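Home Automation, Unit 9: Sensor Polling and Timeouts
Course tutor: Cameron Whitcombe

A base station polls each sensor in turn and waits for a reply. In the Dorkden exercise the wait is set to 400 milliseconds.

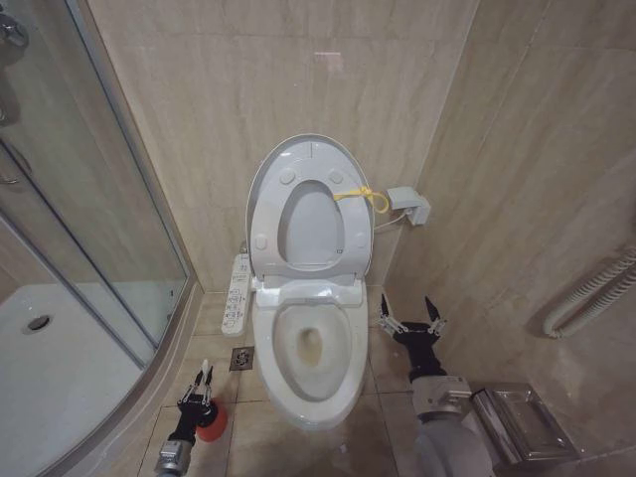
Toilet with bidet control panel, lid and seat raised.

Students should record every missed reply — including those followed by a successful retry — in the log.

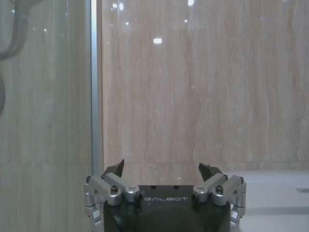 The log is limited to 496 entries, after which the oldest is overwritten. Copy it before starting Part B.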